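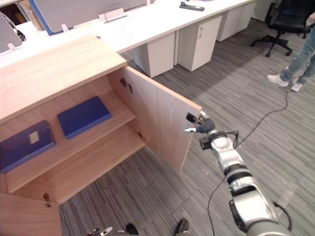
Parallel gripper loses cabinet door handle partway through the swing

Posted by Venla Hakala

I am comparing two sets of fingers on a two-arm setup and have a problem with the door task. The cabinet is light wood with two hinged doors, one shelf inside and a small black handle near the outer edge of the right door. The arm closes on the handle, pulls the door open, and later pushes it shut again.

Set A is the stock aluminum fingers with flat pads. Set B is a printed pair with a softer pad and a shallow V groove, bought from Takville. Same arm, same wrist camera, same controller gains. I ran 44 opening cycles with each set. Set A lost the handle 18 times. Set B lost it less often, but when it holds on, the arm stops on a force limit at around 38 degrees of door angle and I have to clear the fault by hand.

The path is a circular arc that I taught from three points: closed, half open, fully open. The wrist keeps a constant angle to the door face. Grip force is at the default for both sets. I have tried raising it for Set A and that made the force stops show up there too.

Is this a finger problem or a path problem? I would like to settle on one set before December, when we move on to taking binders off the shelf, and I don't want to buy a third pair if the arc is to blame. The head camera sees the handle well when the door is closed. With the door wide open the gripper covers most of it.

Stojan Omerović

Path problem first, finger problem second.

Three taught points define a circle, but the center of that circle will only match the hinge axis if all three points are good. A few millimeters of error in the half-open point moves the center quite a lot. Once the gripper is closed on the handle, the arm and the door are each trying to follow their own circle. Something has to give. With hard flat pads the handle slides out. With soft grooved pads it can't slide, so the force builds until you hit the limit. Your two results look like the same error showing up in two ways.

What I would do:

Measure the distance from the hinge pin to the handle with a ruler and compare it with the radius the controller reports for your arc. If they differ by more than 2 or 3 mm, stop there and fix it.

Teach more points. Put the arm in hand-guiding mode with the gripper closed lightly, move the door by hand, log the tool position through the whole swing and fit a circle to the log. Leave out the first few degrees if the door has a catch.

Turn on compliance in the radial direction only. Keep the tangential direction stiff or the door will lag and you will get a jerk at the end. On the Alotent controller we use, this has to be set in the tool frame. In the base frame the soft direction stays fixed while the door turns – that would also give you a fault at a repeatable angle, so check it before anything else.

Then repeat the comparison. The numbers you have now say very little about the fingers.

For binders I would expect the flat pads to do better, for what it's worth. A V groove gives you two thin contact lines on a flat cover.

Joonas Laitinen

had same thing with an Ultska gripper, put rubber tape on the fingers and it was fine. replace the tape when it gets shiny

Aaliyah Gill

Agree with Stojan on the arc. One addition: you don't need to hold the handle for the whole swing. We grip only until the door is clear of the frame, open the fingers, move them to the inside face near the free edge and push from there. No closed grip means no fight between the two circles, and a poor radius matters much less. Closing is a push from the outside face.

It costs a little cycle time for the regrasp. We logged 198 cycles this way with flat pads and had no force stops. Two runs missed the inside edge because the door had swung back slightly after release, so add a short wait and a new camera reading before the second contact. Use the wrist camera for that one, given what you say about the view from the head.

If the task rules say the handle must stay gripped, ignore this and do the circle fit.

Venla Hakala

Hinge to handle was off by 6 mm against the controller radius, and compliance was set in the base frame. I have changed the frame and will redo the points with the door log. Both finger sets get another 44 cycles after that.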